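How to Set Up a Counter Basket for Your Veg (and what stays out of it)

Posted April 5, 2023 in Kitchen Odds and Ends

Quick one today, dinner's on. A few of you asked after the fridge drawer post how I do the basket on the bench. So.

What you need

An open weave basket. Oval is good, fits against the wall better than round. Wicker, cane, whatever. Mine came from the Lonum market, 27 dollars, would not pay more. Gaps in the weave matter, air has to get through. Solid bowls look lovely and then you find the puddle.
A tea towel or a bit of paper towel
A clear patch of bench, out of the sun, not beside the stove and not on top of the dishwasher (steam)
Your shopping

Step 1. Clean the basket

Shake it out over the sink. Old onion skin, dirt, that one dried up pea. Stiff brush along the rim, a nail brush does it. If it's sticky, damp cloth and a tiny bit of dish soap, then let it dry all the way. Overnight if it's humid. Don't soak it. I soaked one in October and the base never sat flat again.

Step 2. Sort before you load

Tip the shopping bags out on the bench. Everything. Don't load straight from the bag or the soft stuff ends up underneath, every time.

Three lots:

Basket, eating in the next day or 2: capsicum, mandarins, bok choy if it's for tonight, cucumber if it's for lunch.
Fridge: anything leafy that's waiting, cucumbers past tomorrow, cut anything.
Dark cupboard: potatoes, sweet potato, taro, onions (onions on their own shelf please).

Bok choy is the one people argue about. It goes floppy fast on a warm bench. I put it in the basket when I'm cooking it that night because then I see it and I cook it. Otherwise damp towel, bag, crisper.

Step 3. Dry things off

Wet veg in wicker is how you get mould in the weave. Wipe capsicums with the tea towel, get round the stem. Give bok choy a good shake, leaves down. Don't wash any of it yet, just get the shop water off.

Step 4. Load it

Long things first. Lay the bok choy on the diagonal, stalks in the basket, leaves can hang toward the rim, they don't mind. Standing it up wastes the whole middle.

Then citrus down one end. Check each mandarin before it goes in, give it a soft squeeze, turn it over. One bad one does the lot.

Capsicum last and on top. The skin is tough but it splits if something heavy sits on it, and a split one is gone by morning. Put it down, don't drop it. Fat end down into a gap is usually the most stable.

Stop when you're level with the rim. If you're stacking above that you bought too much or you need a second basket (I have the small Solheim one for garlic and ginger, seperate post).

Step 5. Deal with the leftovers on the bench

This is where I always wander off. Whatever didn't go in the basket, move it now. Cucumber to the crisper or the chopping board. Sweet potatoes to the cupboard. Buns back in the bread tin before they go hard. Wipe the bench under everything, theres always grit.

Step 6. Daily check

Morning, while the kettle's on. Lift the top things, look underneath. Anything wrinkly gets used today. Soft spot on a capsicum, cut round it and it's fine in a stir fry. Fuzzy mandarin goes straight in the compost, wipe where it was.

Quick fixes

Basket slides around: square of non-slip mat under it.
Fruit flies: empty it, wipe it, leave it outside for an afternoon. Saucer of vinegar if they're stubborn.
Wicker snagging on thin skins: fold the tea towel in the bottom. Swap it when you do the wash.
Kids only see the mandarins: put the mandarins at the front. That's the point of it.
Basket too small: 40 cm long does our house. Measure your bench first, not after like me.

Cucumbers in the basket, yes or no? No more than a day for me, and only if there's room lengthwise. Otherwise it rides on top and rolls off.

Next post is the dark cupboard. Bring a torch.
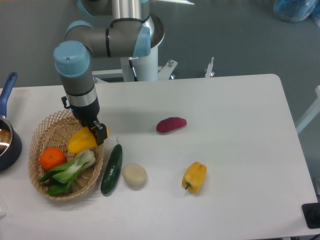 Capsicum held at the basket's rim, mandarin and bok choy inside. Cucumber still on the table.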